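Foam Letters on Plates — notes for the table activity set

README, last changed 16 Jan 2022
Kept by Haruna Mizuno. Questions about the letters go to Isabelle Friesen.

What is in this folder

The folder holds 324 pictures of one simple activity: foam letters are sorted onto coloured plates. There is also a text file with the name of each picture and a few words about it. We made it for the Stumumside learning room, and later the Hurley room asked for a copy, so I try to write down everything which a new person needs.

The activity

Plates are laid on the big table and every plate gets its own letters. Which letters go together is decided by the person who prepares the table. Some days it is the letters of a short word, some days it is colours only. Takumi Oda wrote the first list of words and Noboru Oda made it shorter, because many words needed the same letter twice and we did not have it.

The table is covered with smooth brown paper. Please do not put the patterned cloth back. On the cloth the small letters were hard to find, and the plates did not stand flat over the folds.

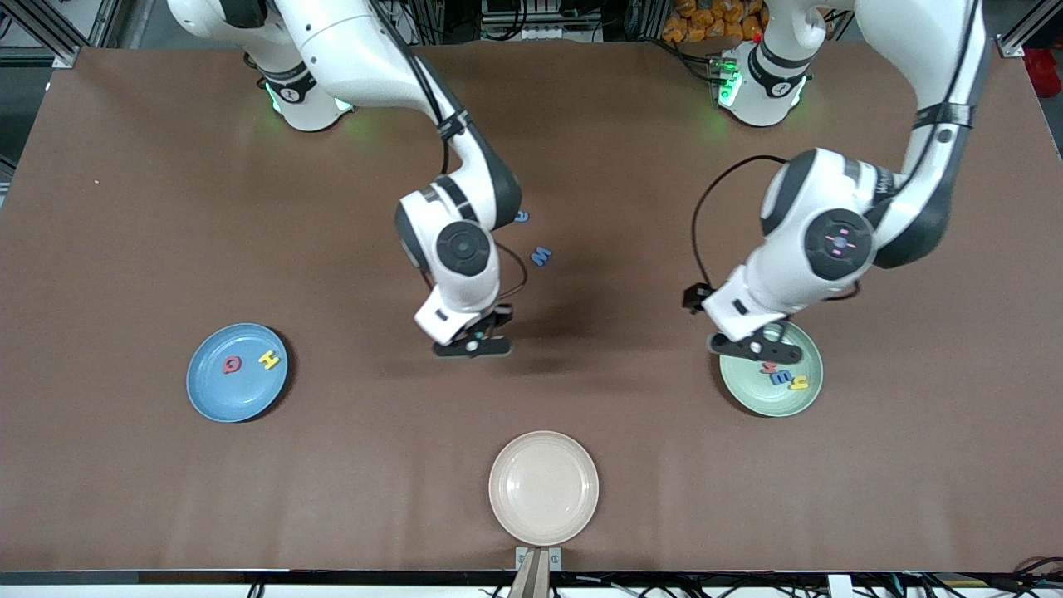 Three plates on brown paper. The light blue one holds a red Q and a yellow H.

The plates

All plates in the set are round. The light blue one has a darker rim, and in the text file it is called "blue". The pale green one is called "green", also in pictures where it looks more like mint or almost grey. The colour changes with the light from the side, and we did not correct it. If you use the colour names for searching, please search in the text file and do not judge by the eye.

The green plate has fine raised rings, and a letter can lean on them a little. This is not a mistake in the sorting. A letter counts as "on the plate" when it lies inside the rim or touches the rim from inside. A letter which is half outside gets the word "edge" in the text file.

The letters

The letters are capital letters of soft foam. They were bought from Kováčik in a bag of 500, mixed colours, and Kuo-hua Kwan took out the damaged ones. Colour has no fixed meaning, the same letter can come in red or in yellow.

Some letters are difficult to name when they are turned:

E, W and M — please look for the long back edge first, then for the three prongs
N and Z
H and I, when the I has the wide ends 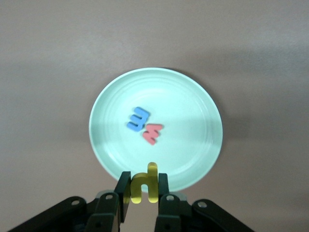
For such cases we write both readings with a slash, for example E/W, and we leave it like this. In the first version I tried to decide every one of them, and Isabelle decided differently in 30 cases, so we stopped. Two letters lying close together are still written as two, also when they touch.

Names and order

The pictures are numbered in the order they were copied, so the number says nothing about the time. The highest number is 569. The missing numbers were blurred pictures or double ones and I removed them, but I did not number again, as the Hurley room had already printed their list.

Known problems

In some pictures a plate is partly in shadow or covered by something above it. Letters which cannot be seen are not listed, even if we knew they were there.
The words "pink" and "red" are not used evenly. Kuo-hua writes "coral" for both.
The Brindico shelf labels in the old text file are wrong. The boxes were moved in September.

Use

You may copy and print the pictures for your own room. If you change the text file, please put your name at the end of the line you changed, and send it to me also.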